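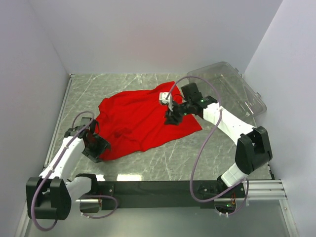
*Red cloth, two arms. Right gripper on, left one open.*

Quick notes before I forget. Swapped the finger sets on both arms, Fluveck wedge tips instead of the Merrick pads. Same red cloth, same controller (Samstead), nothing else touched. 84 grabs with the pads last week, 63 held. Not great. Pads slide on a single layer, fine on a bunched up heap.

Wedges are a differnt animal. Pointed, hard, they get under a fold. 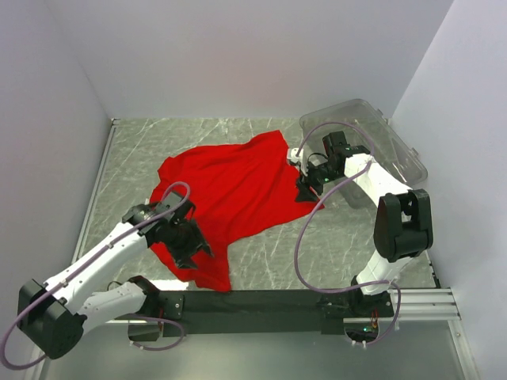 Also had to redo the force limit. Pads wanted it high. With the wedges I dropped it to 8 and it still pinches. Any more and I'm scared for the fabric. Approach angle matters way more now too, come in too steep and the tips just poke.

Wrist view is better with these, skinny tips so I can see the cloth between them. Corners are the real test. Open the jaws, line up the corner in the gap, close, lift. Doing that by hand control for now, one arm at a time.

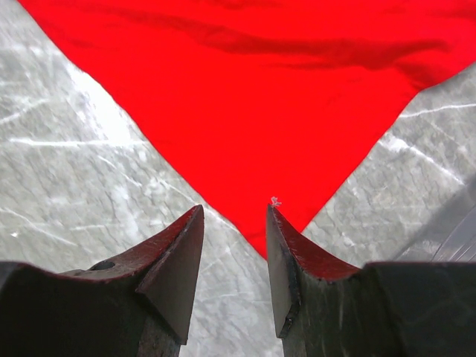
Lalness commented on the last post that wedges chew up knits after a few hundred closes and I should file the points down first. Fair. Will try on the spare set, teh old ones stay as is till then.

More when the 902 run is done.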